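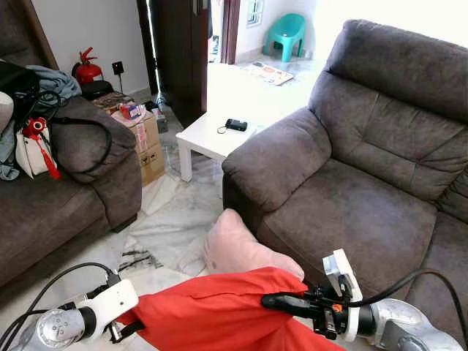
Students in the Wambridge College robotics club have entered a household tidying project in the Arnmont Student Automation Challenge, the club announced on 2 December 2019. The project, named Carrier, uses two arms working together to pick up soft items such as clothes, cushions and bags and put them where they belong. Practice takes place in a furnished living room with sofas and a marble floor, where the arms have been handling a piece of red fabric with one gripper at each end. Cloth is harder to handle than boxes or bottles, as it changes shape each time it is moved.

The club began work on Carrier in July. Members have since recorded over 143 practice runs, which they use to adjust how the two arms share a load. Nine students are on the team, and all of them take a turn at driving the arms, keeping the log and checking the cables.

The challenge has three rounds. In the first, each team must clear a floor of soft items within a set time. The second repeats the task in a room the team has not seen before, and the third is a talk to the judges followed by questions.

Parts and workshop time have been provided by Zelance, an engineering firm based in Arnmont. The college is covering travel and entry costs.

Schools that would like to see Carrier at work may arrange a visit through the Wambridge College office. Visits last one hour and are free of charge.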